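Planner freezes when both arms want to reach into neighboring bins
Posted 2024-12-18 by gridtape

Hi all, hoping someone has seen this. I'm running two arms off one planning node in Rarna, and each arm plans fine by itself. The trouble starts when both have a pick queued in bins that sit next to each other. Arm one gets its path, arm two sits there for the full 3 second timeout, and then I get error 734 (no valid goal state). If I clear the queue and send arm two by itself, same target, it plans right away!

I've already bumped the sampling attempts up to 300 and it made no difference. The table is taped off in a grid and I use the cells as my bin coordinates, so I'm pretty sure the targets are good — I re-measured them twice. 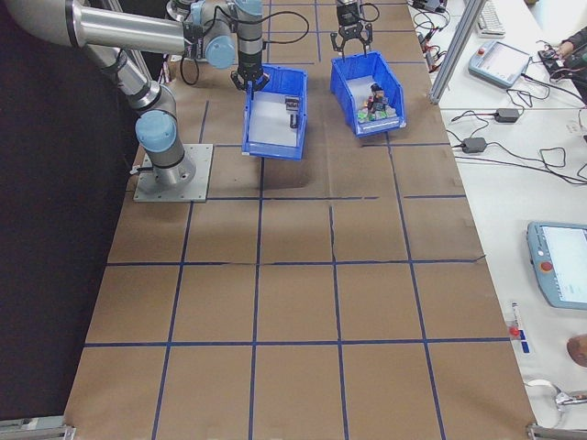 Both grippers over their bins, blue bins in the taped cells.

Collision padding is whatever Rarna ships with. I haven't touched it. Do I need to split this into two planners?

tanoli_user_east
Had 734 for weeks. Reinstalled, went away. Try that first maybe.

looseflange
Please don't reinstall yet, and don't split the planners either (then neither arm knows where the other one is going, and you'll have a much worse day). 734 with two arms is nearly always the first arm's whole path being held as a solid obstacle until it finishes. So arm two isn't dodging an arm, it's dodging everywhere that arm will ever be. With your bins that close together there's just no room left, and more sampling attempts won't find any.

Look for the reservation setting in the planner config and change it from "full path" to "time window." Then restart the node — reloading the config isn't enough, I lost an afternoon to that one. After that, run it at low speed with your hand near the stop button. If you start seeing 764 in place of 734, the clocks on the two controllers don't agree, so sync those before you mess with padding.

gridtape
Found the setting, it was on full path. Changing it tonight, will post the log if I get 764.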